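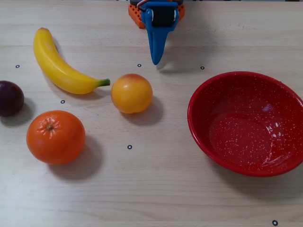
Adjunto 1: plátano, ciruela, mandarina y melocotón sobre la mesa, con el bol rojo moteado.

Incidencia: la fruta se pasa demasiado pronto en el bol Diddale
Abierta por: Flurina Haslinger
Fecha: 1 de junio de 2020
Estado: en curso
Prioridad: baja (la puso el sistema, yo no)

Descripción del problema
Compré el bol en enero en la tienda Enriquez. En la ficha ponía que "favorece la conservación natural de la fruta". Mi experiencia es la contraria: los plátanos se me manchan en 3 días y los melocotones se ablandan por debajo, justo donde apoyan. Antes dejaba la fruta suelta en la encimera y no me pasaba, o no me fijaba, que también puede ser. En el adjunto 1 se ve el bol y el tipo de fruta que suelo poner.

Respuesta de soporte Vendier
Gracias por contactar con nosotros. Le recomendamos lavar el bol con agua tibia y jabón neutro, secarlo bien y no llenarlo por encima del borde. El plátano del adjunto presenta buen color. ¿Podría confirmar si el problema continúa?

Flurina Haslinger
Continúa. Lo del buen color no demuestra nada: un plátano amarillo en una foto no dice cómo estará pasado mañana. Y tampoco hacía falta pedirme que lavara el bol, lo lavo cada semana. Lo he vuelto a hacer de todos modos para que conste.

Respuesta de soporte Vendier
Entendido. El plátano desprende etileno al madurar y puede acelerar la maduración de otras frutas, entre ellas el melocotón y la ciruela. Le sugerimos la siguiente prueba:
1. Guardar el plátano aparte.
2. Poner en el bol solo la mandarina, la ciruela y el melocotón.
3. Repetir con fruta de la misma compra fuera del bol, sobre la mesa.
4. Anotar el estado cada mañana durante 6 días.
También puede utilizar la bolsa transpirable Jeketti, disponible en nuestra web.

Flurina Haslinger
No voy a comprar una bolsa para arreglar un bol. Lo del etileno ya lo sabía, y si es cierto para todos los boles, entonces la frase de la ficha sobra. Hago la prueba.

Registro de la prueba
Día 1: todo firme, en el bol y en la mesa.
Día 2: igual. El melocotón de la mesa huele más.
Día 3: el melocotón del bol cede un poco al apretar. El de la mesa también - menos, diría yo, pero no pondría la mano en el fuego.
Día 4: las ciruelas, sin diferencia.
Día 5: melocotón del bol, blando en el apoyo. El de la mesa, blando por un lado. Me los como los dos.
Día 6: mandarinas perfectas en ambos sitios, como era de esperar. El plátano que guardé aparte tiene manchas, así que a ese el bol no le ha hecho nada.

Flurina Haslinger
Mi lectura: sin el plátano, el bol no estropea la fruta, pero tampoco la conserva mejor que una mesa de madera. Con una sola pieza de cada no se puede afirmar más. Retiro lo de que el bol es defectuoso. Mantengo la queja por la ficha y pregunto en qué se basa la frase.

Respuesta de soporte Vendier
Nos alegra que el problema se haya resuelto. Procedemos a cerrar la incidencia.

Flurina Haslinger
No se ha resuelto, he hecho una pregunta. Reabro. Pido que se corrija el texto o que me envíen la prueba en la que se apoya, y que me digan si sigue en plazo la devolución. Conservo el tique de Enriquez.

Respuesta de soporte Vendier
Trasladamos la consulta al equipo de catálogo. Plazo de respuesta: 30 días. La incidencia queda abierta.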